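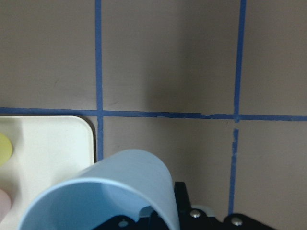

4. Condition of tape grids on painted walls

4.1 What was recorded

The walls at both sites were marked with painter's tape and left that way for the whole study period. At Prever the walls had been painted in February, before any tape went up. At Probert the paint was older and had been washed many times. Tape was put up by hand, without a level, by whoever was working in the room that day. We asked for vertical and horizontal strips that would divide the wall into large cells, and we did not ask for the cells to be equal. Staff could replace a strip at any time as long as they wrote it in the room log.

For each wall we noted the line of every strip, the state of its edges, any tears or gaps, and marks on the paint nearby. Inspections were made every eight days. Dolores Bellamy did the inspections at Prever and Gwion Gape did those at Probert, and they swapped sites twice so that differences between the two inspectors could be checked. Over the study this gave 300 inspection sheets. Each sheet covers one wall on one visit.

4.2 Line and edge

Few strips were straight. A long horizontal strip tends to follow the arm of the person laying it, and it is common for the far end to sit lower than the near end. The strip in Figure 4 drops a little toward the right. The upper strip on that side leans as well, and the edges of the tape are slightly wavy.

Waviness came in two forms. In the first, the tape was stretched while it was being laid and then relaxed, which left shallow ripples along one edge. The ripples did not lift in most cases and could be pressed flat with a thumb, though they came back by the next visit. In the second form the edge had been rubbed, usually by sleeves or by items held against the wall. Rubbed edges picked up lint and looked darker than the rest of the strip. The sheets separate these two where the inspector was sure, and otherwise record "uneven edge" with no cause given.

We had expected leaning strips to be corrected by the staff. They were not, at either site. In the room log there are a few complaints about strips coming loose and none about strips being crooked. People used the cells by position (top left, lower middle and so on) and a lean of a few degrees did not matter to them.

4.3 Tears and gaps

Damage was concentrated near crossings. Where one strip passes over another the lower strip is held down and the upper one is not fully in contact with the paint, and a small ridge forms. The ridge catches on things. Figure 4 has a torn, frayed spot in the horizontal strip close to the right-hand crossing, small enough to miss from across a room but enough to interrupt the blue line.

Gaps were treated as a separate class. A gap was recorded when two segments that clearly belonged to the same line did not meet. The vertical on the right of Figure 4 is of this kind: below the crossing there is a short gap, and the lower segment sits slightly to the left of the upper one. We cannot say from a single sheet or photograph whether a gap was there from the start. Someone may have run out of tape and begun again a little lower, or a length may have been pulled off. The room log settles the question only where a replacement was written down, and about half of the replacements we noticed were missing from it.

Torn spots were left alone for a long time. The median tear at Prever stayed in place for 20 days before the strip was changed. Probert was slower. Two tears there were still present at the last inspection - both in strips that nobody had reason to touch.

4.4 Marks on the wall

All of the walls were taupe, in a flat finish. Faint smudges were the most common mark at both sites and were found inside the cells more often than under or beside the tape. The inspectors first took these to be adhesive, but test patches wiped with warm water came clean, and adhesive would not have done so. We now think most are hand marks.

Darker areas were harder to judge. A shadow on a flat taupe wall can look like a stain, and the reverse is also true. The upper middle of the wall in Figure 4 is darker than the paint to either side, and we have scored it as shadow. Where the inspectors disagreed, the area was left out of the totals. The rule removes some real stains, and the figures for staining in Table 5 should be read as low.

Flat paint was a poor choice for rooms with this much handling. Pamis, the third site, used a washable finish and is reported in Section 5.

4.5 Items near the wall

Trays, cups and other small things were often kept close to the tape. We recorded them because they hide parts of it. In Figure 4 the left vertical strip runs down behind a light blue plastic cup lying on its side, and its lower end cannot be checked. The cream-white tray to the left has its top edge just below the horizontal strip. Both items were scored as "near, not attached" and were not moved for the inspection.

Hidden lengths were entered as missing. We considered asking staff to clear the area before each visit, and decided against it for two reasons. Clearing a shelf or tabletop in a hurry is itself a cause of wear, and the position of the items was useful to us: rubbed edges were more common where something was regularly kept. The effect was modest and was clearer at Prever, where the same cups went back to the same places.

Light, translucent cups caused one minor difficulty. Tape behind them can sometimes be made out as a faint line, and early sheets by one inspector counted such lengths as seen. These entries were changed to missing before analysis.

Figure 4. Section of taupe wall divided by strips of blue painter's tape, with a tipped light blue cup and a cream-white tray near the wall.

4.6 Cost of upkeep

The two sites together used 3000 feet of tape, nearly all of it on first laying. Replacement was cheap in material and took little time, and most of the effort went into rubbing down the crossings. A crossing pressed flat with a plastic card on the day it was laid was less likely to be torn by the next inspection. We recommend this step to anyone marking walls in the same way. Overlapping the ends of two segments by an inch or more also prevents the short gaps described in Section 4.3.

Bellamy and Gape - Vorkska Working Papers - Posted 2023-08-01 - Copyright the authors - Contact the editors - Back to top

Related papers
Washable and flat wall finishes in shared rooms: first results from Pamis
Keeping a room log: what gets written down and what does not
Small plastic tableware and where it is put back
Removing painter's tape from older paint at Probert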